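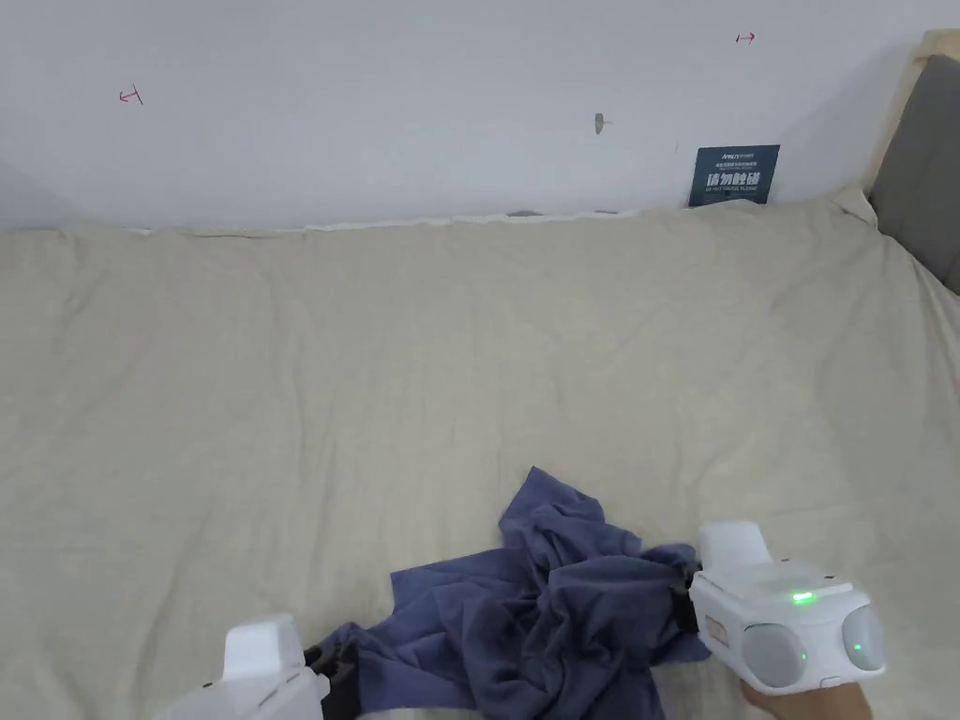
How to Put a Duvet on a Bed That Sits Against the Wall

A bed with one side against the wall is awkward to make because you can only reach it from the open side. These steps work for any size up to a queen. You need the duvet, its cover and a clean dry cloth. Set aside half an hour the first time.

1. Strip the bed. If it is on casters, lock them.

2. Lay the cover on the mattress inside out with the opening at the foot. Ours is the Uvley, 210 cm wide, with ties in the corners. Spread the duvet on top and tie all the corners.

3. Roll both together from the head down to the foot, turn the opening over the ends of the roll, and unroll toward the pillows.

4. Kneel on the open side and push the far edge to the wall with a flat hand. Leave the hem lying on top. If you stuff it down the gap it will pull the whole cover crooked by morning.
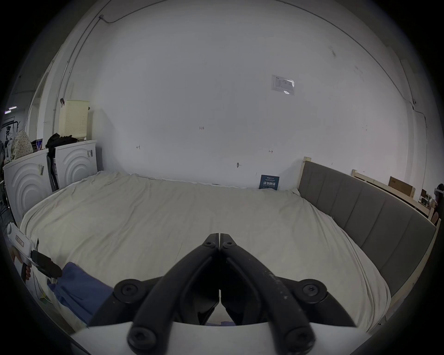

Smoothing comes next, and it goes faster with a cloth in your hand than with bare fingers. Start at the head and pull toward yourself in long strokes. A light cover shows every crease, and you will get a lot of them at first, like the ones in the cream-white sheet here. A blue cloth like the one lying on it is easy to spot when you finish, so you don't make the bed over it. Work along the headboard last. On a channel-stitched one, wipe down the seams while you are there.

5. Fold back the top 50 cm for the pillows.

6. Check the wall side again. The hem should run fairly straight. A low ridge against the wall is fine and keeps drafts out.

For a heavy winter duvet such as the Tomoana, do step 3 with 2 people.

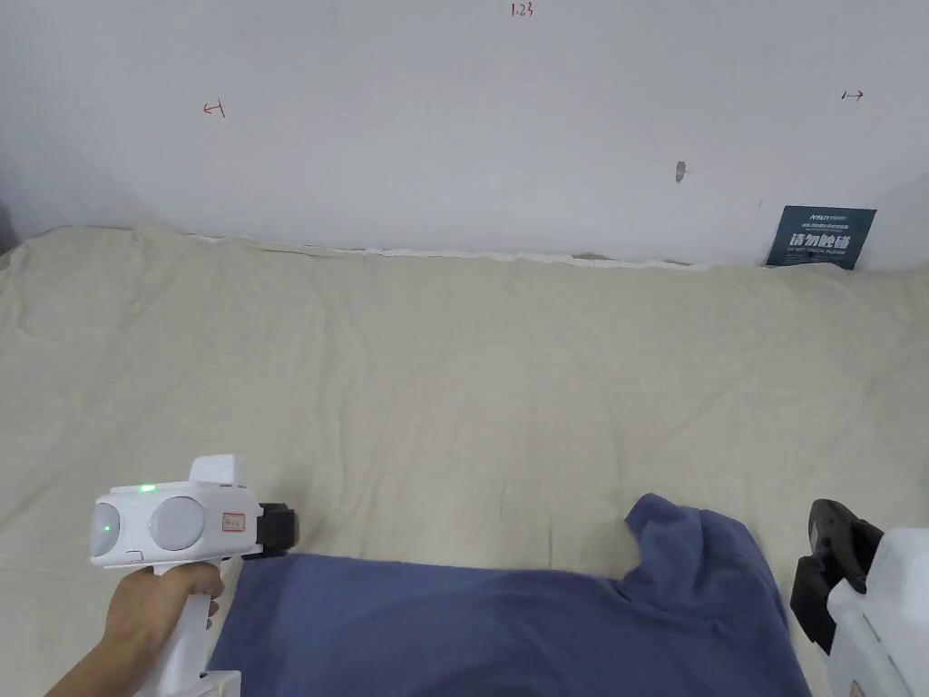 One reader wrote that she skips the rolling altogether. She pulls the bed out a foot, makes it from both sides and pushes it back, and says the wall side stays flatter that way. It works if the frame is light. With the Doko frame we leave the bed where it is, as the legs mark the floor.

Wash the cover on its own and dry it flat if you can.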